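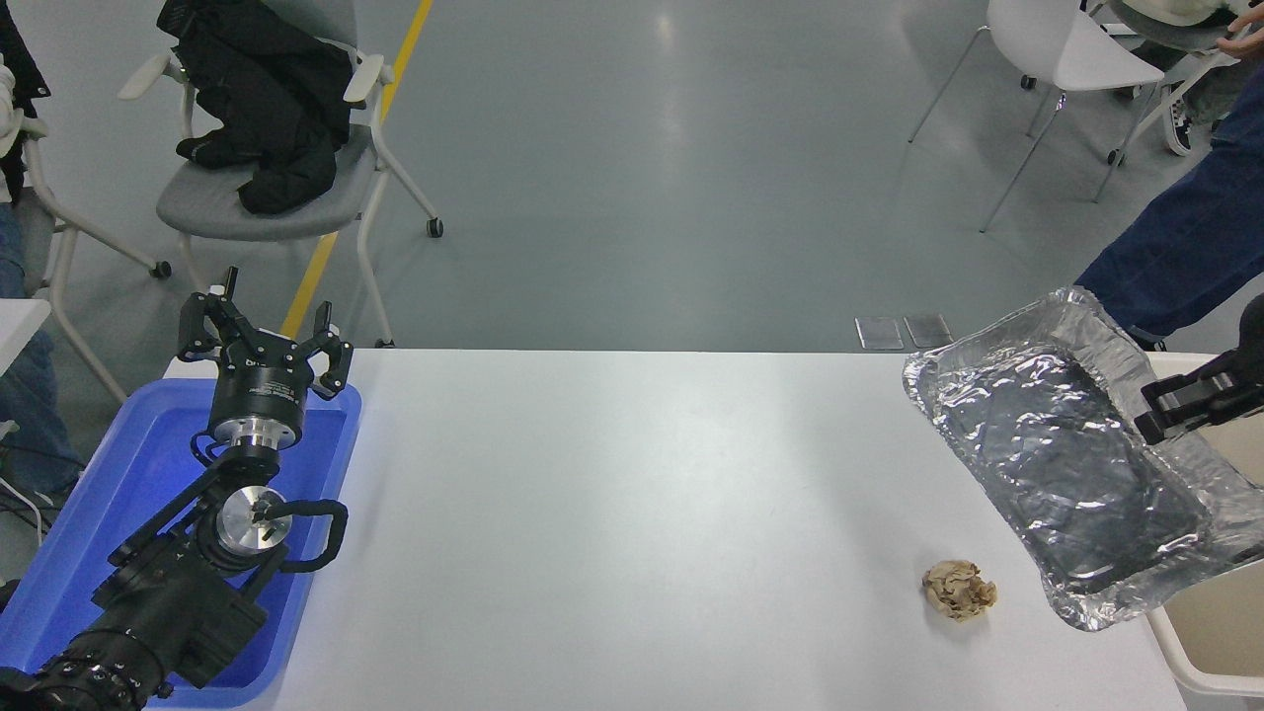 Leave the salt out of the recipe

Most recipes give salt by the spoon, and I think they should stop. A teaspoon of fine table salt weighs far more than a teaspoon of flakes, so the cook who follows the page exactly can end up with a pot of beans that is either flat or too salty to eat.

I changed my mind on this in June, when I made Anikó Bodnár's bean soup. Her recipe calls for 900 g of cooked beans and 2 teaspoons of salt. I used fine salt. She uses flakes, and doesn't say so. I ended up adding potatoes, then more water, and we ate it for days.

Vasanthi Wanigasekara disagrees with me. She taught evening cookery classes in Dunmont for 12 years and says beginners panic when they see "season to taste". They don't know what it should taste like, so they put in a pinch and stop. She has a point - I did the same at nineteen.

But a number doesn't teach them either. I would rather a recipe said when to taste and what to look for. Salt the onions lightly. Taste the broth once the beans are soft, add a little, wait a minute and taste again. If the writer must give a figure, give it in grams and name the type of salt.

Baking is different. Bread dough needs a weight, and I have no quarrel with that.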